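Search this site
Type and hit enter

Getting Creases Out of Tablecloths (Without Losing Your Whole Sunday)

By Erasto Chege
April

I own too many tablecloths. My wife will tell you this before she tells you my name. I've got cotton ones, a couple of linens from my grandmother, the wipe-clean thing we use when the nephews visit, and a stack of darker, softer cloths I bought when we moved to Clostthorpe and I decided our dining table was too scratched to be seen in public. And every single one of them comes out of the cupboard looking like a road map!

So I've spent a silly amount of time on creases, and this page is what I've settled on. Some of it I got from my mother, some from a very patient woman at the dry cleaner's, and some from scorching things I liked.

Start with the label. I know, I know, but a polyester blend and a pure cotton want completely different treatment, and you can't always tell by feel. Cotton and linen can take a hot iron and plenty of steam. Polyester gets shiny if you go too hot, and on a dark cloth you'll see that shiny patch from across the room for the rest of its life. If the label has been cut out (guilty – they scratch my wrists), start on the lowest setting and work up on a corner that hangs down at the back.

For cotton and linen, iron while the cloth is still damp. I pull mine off the line a bit early, roll it up like a sleeping bag and leave it in the laundry basket while I have my coffee. If it has dried out completely, a spray bottle of plain water does the job, but mist the whole panel evenly or you'll just be chasing damp spots around. Go along the length of the weave, and don't scrub back and forth on the diagonal, which stretches the cloth and gives you wavy hems. I had a linen one that went so wavy it looked like lasagna.

Fuzzy or brushed cloths are a different animal. Pressing flattens the nap, and then you get light and dark patches wherever the iron sat. I hold the steamer an inch or so off the surface and let the steam do the work, then go over it very lightly with a soft clothes brush, all in one direction. Two slow passes are better than leaning on it. The deep fold lines, the ones that run right across from being stored flat in a packet, are always the last to give up.

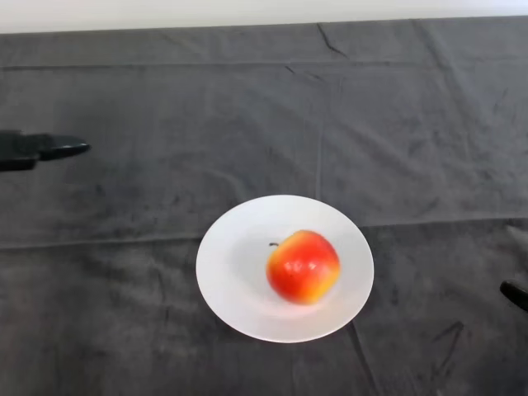
Can I get fold lines out once the cloth is already on the table?

Steam it in place with a handheld steamer, keeping one hand on the hem to hold the cloth taut, and let it dry fully before you set anything down. Put a folded towel or a table pad underneath first if your table is finished wood, or the steam can leave a cloudy mark in the varnish. No steamer? Mist the crease with water, smooth it outward with your palms and leave it overnight. It won't be perfect but most of it drops out.

People always ask about the dryer trick, where you toss the cloth in with a wet washcloth for ten minutes. It works pretty well on blends and on anything small. For a big cloth it's hopeless, because it just twists itself into a rope and comes out worse. If you do try it, take the cloth out the second the drum stops and spread it over the table while it's warm. Do not sit down. Do not check your phone. I have lost so many tablecloths to "I'll get it in a minute."

Now, storage, which is where I went wrong for years. I used to fold everything into tight little squares so it would fit in the sideboard, and of course that gives you a grid of creases going both ways. These days I roll the good ones around a cardboard tube. My neighbor works at a carpet place over in Hodov and saves me the offcuts, but wrapping paper tubes are fine if you tape a couple together. Fold the cloth once lengthwise, roll it loosely, then slip an old pillowcase over the whole thing to keep the dust off. If you have to fold, fold in thirds and refold along different lines every few months, so the fibers don't get a permanent groove.

Dark cloths show everything, by the way. Lint, crumbs, cat. Wash them inside out in cold water and keep them well away from towels (towels are the enemy). A splash of white vinegar in the rinse helps with soap residue, which dries as pale streaks. And skip the fabric softener on anything brushed, it makes the surface go sort of greasy and flat.

One last thing on starch. My mother starches everything, including, I suspect, my father. I only use it on the white cottons, and only a light spray, because heavily starched cloth cracks along the folds when you put it away. Wash it out before long storage too.

Next time I'm tackling candle wax, so get your brown paper bags ready.

Recent posts

Candle Holders, Cleaned Properly
Does Your Iron Need Descaling?
The Uddin Method for Folding Fitted Sheets
Red Wine on Linen: What I Tried
My Zikia Steamer, Two Years On
399 Uses for an Old Pillowcase (OK, Not Quite)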